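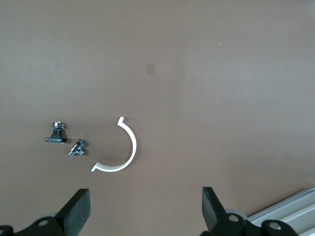
**Unit 4: Snap fits and thermal allowance in moulded plastic parts**

Read before the tutorial. Revised 2022-06-03.

### 4.1 Strain at the root

A cantilever snap is treated as a short beam fixed at one end. For a rectangular section of constant thickness, the maximum strain during assembly is

`e = 3ty / 2L²`

where *t* is thickness, *y* is deflection at the tip and *L* is beam length. Doubling the length cuts strain to a quarter. Doubling the thickness doubles it. Curved beams need a correction factor - see the table in the Nondham data book.

### 4.2 Root radius

Sharp internal corners concentrate stress. Use a radius of at least half the wall thickness. Larger radii give little further benefit and can leave sink marks on the opposite face.

### 4.3 Thermal movement

Change in length is `dL = a L dT`. The Vik housing is 332 mm long and is fixed at one end only. Calculate the gap needed at the free end for a rise of 57 °C, using the coefficient for unfilled polypropylene. Show units at each step.

### 4.4 Fatigue

Clips opened in service are designed to a lower strain than clips fitted once. The Misska latch was cycled some 800 times before whitening appeared at the root - the report is in the course folder. Whitening is not counted as failure in this unit, but record it.

Submit 4.3 with the September problem set. Metric units only.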